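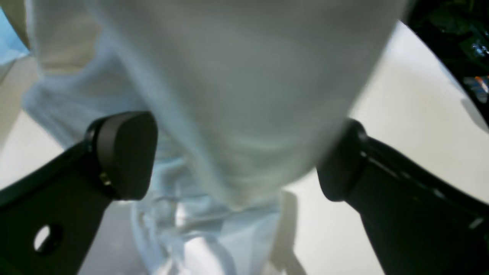
One reader wrote in before the meeting to say that the Indalgate wedding story had run under three different headlines in a single afternoon, and that by the last one it was no longer clear whether the couple had married or only gotten engaged. The email was read out and it was agreed to take it first.

Cundance Entertainment Desk
Minutes of the editorial meeting, 3/13/26
Present: news editors, picture desk, social, one person from legal by phone
Apologies: weekend desk

1. Indalgate wedding story
The first version went up from the actress's own post, which showed a ring and gave no date. The second used the word "wed" after a fan account said the ceremony had already taken place. Her agency, Hoxha, called at 5 p.m. to say there had been an engagement party and no wedding. The headline was corrected again, but the web address still says "wedding."
Agreed: the address will be changed and the old one redirected. A correction line goes at the top of the story and stays there. The reader will get a reply today.
Agreed: in future "married" and "wed" are used only when the couple or their agency has said so. A fan account is not enough, even when it has been right before.
The news editors asked if "reportedly" could still be used. Legal said it does not help much if the report is wrong. Left to the editor on shift.

2. Minutes of the last meeting
Accepted with one change. Item 4 should say that the red carpet live page was closed early, not canceled.

3. Starkico Awards
The nominations come out in April. Passes have been requested and there is no answer yet. If we get one pass only, it goes to the reporter and we buy pictures in.
Social wants short clips from the arrivals, none longer than 60 seconds. The organizer's rules on clips are not clear and will be checked before anyone plans around them.
There was a long discussion on whether to run a best dressed list again. Last year's drew complaints about the comments under it more than about the list. Agreed to run it with comments closed. Two people asked for their disagreement to be noted.
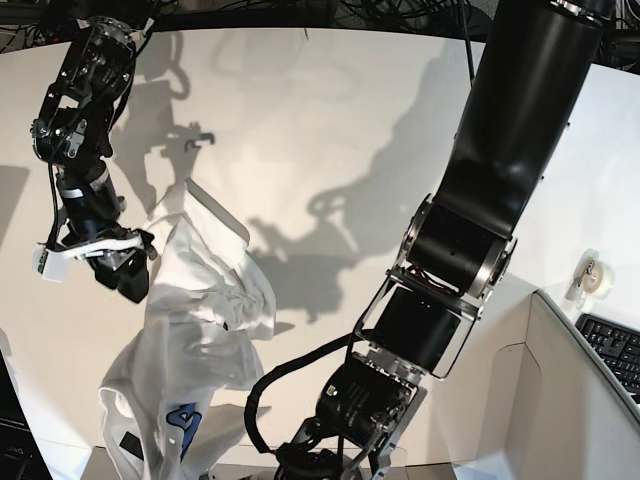
Crumpled white garment in front of a white backdrop.

4. Picture costs
The invoice for the Indalgate premiere photos came to $258, more than was approved. The agency charged separately for the home page crop. Picture desk will ask for this to be taken off and will report back. Until then, home page crops need a yes from the picture editor.
Screenshots of celebrity posts: embed the post where possible. If the post is deleted, the embed goes too and we do not replace it with a saved copy without asking legal.

5. Children in stories
Carried over from last time. The draft rule says we do not show the face of a celebrity's child unless the parent posted the picture publicly. Legal asked for the word "publicly" to be explained, as some accounts switch between open and private. New wording to be sent around before the next meeting.
Names of newborns are fine to publish once a parent has announced them.

6. Newsletter
Moves to 9 a.m. starting in April. The Sunday edition stays as it is. The reader question box will come back, shorter than before, and will not ask people to guess at pregnancies or breakups.

7. Any other business
The spelling of Hoxha has been wrong in the style guide and is now fixed. Old stories will be corrected when someone is already editing them.
The archive search is still slow. Ticket open with the tech team.

Next meeting: date to be set once the Starkico passes are confirmed.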